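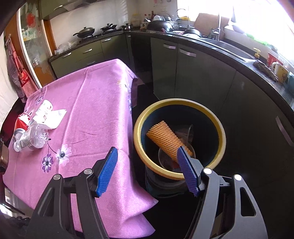 Round bin with a yellow rim and a clear plastic bag inside.

We use cookies to remember your settings. Accept all | Manage

Search the help pages Go

Press release embargo broken by a trade newsletter – do we lift it for everyone?

Bożena Kozłowski
February

I handle media relations for Benholm, a regional supplier of heating controls. We sent a release to 65 journalists under embargo until 8 on Wednesday morning. A trade newsletter called Jamura ran it the afternoon before, almost word for word, including the quote from our managing director. It says it has 2,000 subscribers.

Three of the other journalists have asked whether the embargo still stands. One of them had been promised an interview and is annoyed. The release went out through Ninov, our distribution tool, and the embargo line was in the body text but missing from the subject line. I don't know whether Jamura ever agreed to it.

Do I lift the embargo for the whole list, or hold to the original time and ask Jamura to take the piece down?

12 comments

Nabila Ait Ali

Lift it. Once the full text is public the embargo has no practical effect, and holding the rest of the list to it penalises the people who kept to the terms. Send one short message to all 65 at the same moment, with the subject line "Embargo lifted – Benholm", the release pasted below it and a contact number that will be answered for the next few hours. Telephone the journalist with the interview before that message goes out and offer an earlier slot. If your managing director can't do it that evening, offer some extra written comment that isn't in the release.

On Jamura: an embargo is an agreement, and a line in the body of an unsolicited email is weak evidence that one was made. Check the sent record for any reply from them. If they accepted the terms in writing, you can fairly raise it with the editor and remove them from advance lists. If they didn't, tell them the time was stated and leave it there. Asking for a takedown rarely gets anywhere and gives them a second item to write.

For the next release, send a pitch of two or three sentences without the news in it, ask for a yes by return, and send the full text only to those who reply. Put EMBARGOED and the time in the subject line, with the time zone if anyone on the list is abroad. Keep the list short. At Toledo we cut ours from 723 contacts to the ones who had used something of ours in the past year, and coverage stayed level.

Was this helpful? Yes (31) No (2)

toledo_press_desk

Same view on lifting it. Also check whether your own website published early. We had a page go live the night before through the scheduler and blamed a reporter for it – rather awkward.

Was this helpful? Yes (9) No (0)

mrk_comms

Embargoes are pointless, just send it when it's ready.

Was this helpful? Yes (4) No (17)

Share this page 6 shares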